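Rurkside Licensing Notices – read me first

Hello! If you've landed on this page you probably want a pile of local news cuttings about pubs, clubs and late-night takeaways getting their licences reviewed, and I've got one for you. I've been collecting them in my spare time for longer than I care to admit. Last tidied up on 22/09/2018.

What's in it

Nearly 4,000 short pieces, mostly from the free weekly papers and the council's own notice pages, all to do with Rurkside and the streets just over the boundary. Each one is a headline, the body text and my own note of what the story turned out to be once you'd read the whole thing. That last bit is why I started. A headline would say a club was being shut over noise, and then in paragraph nine you'd find the noise complaint had been dropped and the row was over a fire door.

There are 33 venues that crop up more than once. The Kushnir, the big corner pub by the bus station, has 85 entries all to itself (it changed its closing time, got told off, changed it back, and then applied for a roof terrace). 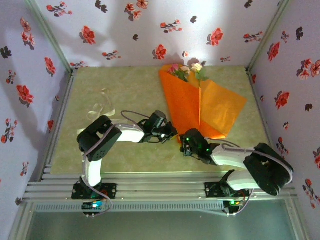 I've left out anything where the paper printed a resident's home address, even if it was in the public notice as well. It didn't seem right to pass that on. Names of complainants are swapped for "resident", and if a piece made no sense after that I dropped it.

How the files are laid out

One plain text file per cutting, in folders by year. The file name is the venue, then a running number. Inside you get:

- headline, exactly as printed, shouting capitals and all
- source, paper or council page
- text, typed or pasted, with the paper's own spelling mistakes left in
- kind, which is one of review, new licence, closure, appeal or "other"
- my note, usually a sentence, sometimes a grumble

The "other" pile is bigger than I'd like. It has things like the long argument about pavement tables, which isn't really licensing but kept turning up in the same meetings, and I couldn't bear to throw it away.

Getting it into something useful

I use a little script called Hedus to turn the folders into one big spreadsheet. It's in the tools folder. Point it at the top folder and wait a bit – it's slow, sorry, I'm no programmer. If it stops with a moan about a missing headline, open the file it names and put a blank line at the top. There are 10 files that do this and I keep meaning to fix them.

If you'd sooner search than scroll, load the spreadsheet into Rirno or whatever you normally use. Tick the box for commas inside quotes or the councillors' statements end up spread over six columns. 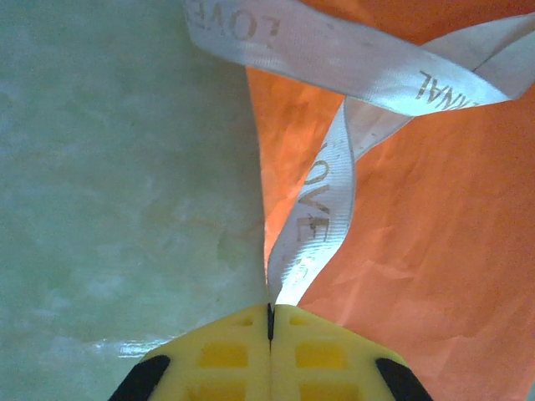

Things to watch out for

The papers weren't even-handed. A closure always got a story, and a licence renewed without any fuss hardly ever did, so please don't use this to work out how many venues get into trouble. You'll get a silly answer!

One year is thin. The paper I relied on stopped delivering to my road in November and I didn't notice for ages (I thought they'd all just gone quiet for Christmas), so the winter cuttings come from the council pages only and they're very dry.

My notes are opinions. I live here, I drink in some of these places, and I was properly cross about a couple of the decisions. If you're training something to sort the cuttings by kind, leave the note column out, as I often give the game away in it.

Using it

My notes are free to copy, print or quote, just say where they came from. The cuttings belong to the papers that ran them, so for anything beyond your own reading or research you'll need to ask them yourself.

Corrections

Please do send them. Tell me the file name and what's wrong, and if you have the original page a scan is lovely. I get round to these in batches, usually when it's raining. Still wanted: anything on the Kushnir's first roof terrace hearing, where I only have the second half of the report.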